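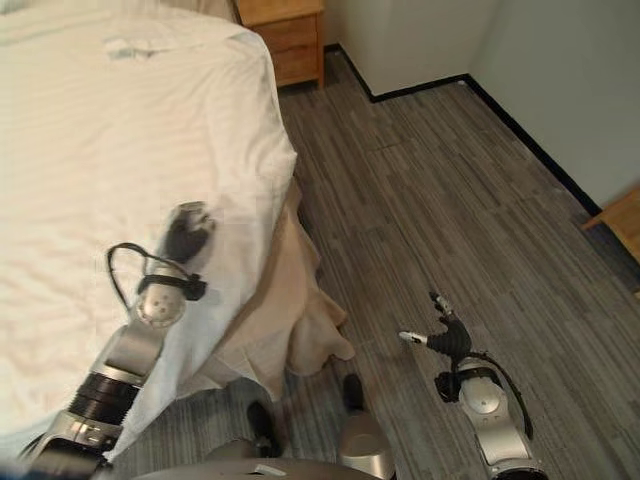
Beds, bedding and bedrooms

Bed skirt keeps working its way out on one side

Started by vsvasiliu, November 2023

vsvasiliu
I look after the linen for a small guest house and I'd like some advice on bed skirts (valances, if you prefer). We have beige ones, loose gathered, the sort with a flat piece of thin cotton that goes between the base and the mattress. They look fine for a day or two. After that the side people get out of creeps down until the hem is lying on the floor, and the other side has ridden up and shows the base. I spend more time pulling the things straight than I do on the sheets.

The floor is hard to sweep along that side too, as the hem gets dragged along with the brush.

I don't want to buy new ones if I can help it. We have 20 beds. What do other people do?

harb_linens
Upholstery twist pins. They're a little corkscrew with a clear plastic head. You wind them through the flat piece into the top of the base, one at each corner and two more down each long side. I've used them for years and the skirts only come off in July for the big wash. Only works if your base has a fabric top, mind.

i.grecu
Before you buy anything, measure the drop. Top of the base down to the floor, then the skirt from the seam to the hem. If the skirt is longer than the base is high it will always puddle, pins or no pins. Ours were 5 cm too long when we bought them and I took them all up on the machine.

vsvasiliu
Measured this morning. The skirt is 3 cm longer than the base. So that's part of it. It doesn't explain why it moves though. The bases have a fabric top so I could try the pins.

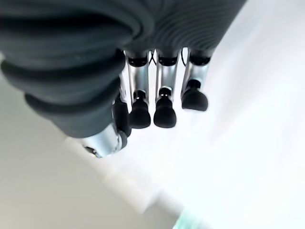
Re: pins or no pins

ainhoa_s
I wouldn't use pins in a guest house. I had one work loose and end up in the hoover, and I'd rather that than somebody's foot. Also whoever strips the bed in a hurry will pull the skirt with the pins still in and tear it. Ask me how I know.

What I did was sew a strip of non-slip matting to the underside of the flat piece, the rubbery mesh that goes under rugs. Cheap, and it washes at 40 if you don't tumble it. The weight of the mattress does the rest.

harb_linens
Never had one come loose in my life. You have to wind them right in until the head is flat. If people are tearing the skirts off with the pins in, that's a question of showing people how to strip a bed.

ainhoa_s
We have different people every season. I can show them all I like.

b_dobre
Can I ask why you need the skirts at all? If the base is in reasonable order, take them off. We got rid of ours at the Skenmont place and put plain fitted covers on the bases, grey, box shape with elastic. Nothing hangs down, you can sweep right up to the bed, and they go on in a couple of minutes once you've got the mattress up. No guest has ever mentioned it.

i.grecu
Fitted base covers look like hospital beds to me. A skirt makes the room look finished, especially with plain white sheets and no headboard. Each to their own.

b_dobre
Hospital beds don't have covers on the base, but fair enough.

vsvasiliu
I had thought about it. The bases are sound but they don't match, as some were replaced and some weren't. The owner likes the beige with the light wood furniture so I think skirts are staying for now. How much were the fitted covers?

b_dobre
I don't have the bill here. I want to say the whole lot came to 110 but that was for the small doubles only, and it was a clearance line from Flesora. You won't get them at that now.

ovidiu_a
Something else to check is how the bottom sheet is being tucked.

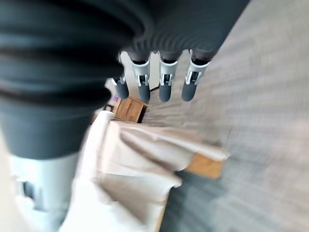 If whoever makes the bed shoves a flat sheet in with the whole arm, the hand catches the flat piece of the skirt underneath and pushes it across a bit each time. Do that every changeover and it ends up hanging long on one side and short on the other, same as you describe. Lift the corner of the mattress, lay the sheet under, let the mattress down. Don't shove.

Fitted sheets are better for this as you're only handling the mattress.

harb_linens
Good point about the tucking. Hadn't thought of that one.

vsvasiliu
We use flat sheets, the white ones with the woven stripe, and yes, I'm a shover. I always start on the same side as well. I'll do two rooms with the matting and two with the pins, lift the mattress properly in all of them, and take up the hems when I get a quiet week.

i.grecu
Wash one skirt before you take it up. Cotton tops with polyester frills don't shrink the same and you can lose the extra length in the first hot wash.

vsvasiliu
They've been washed plenty, so that's as short as they're going to get. Does the matting leave marks on the base?

ainhoa_s
Not on mine. Get the white sort though, the brown one can stain if it gets damp.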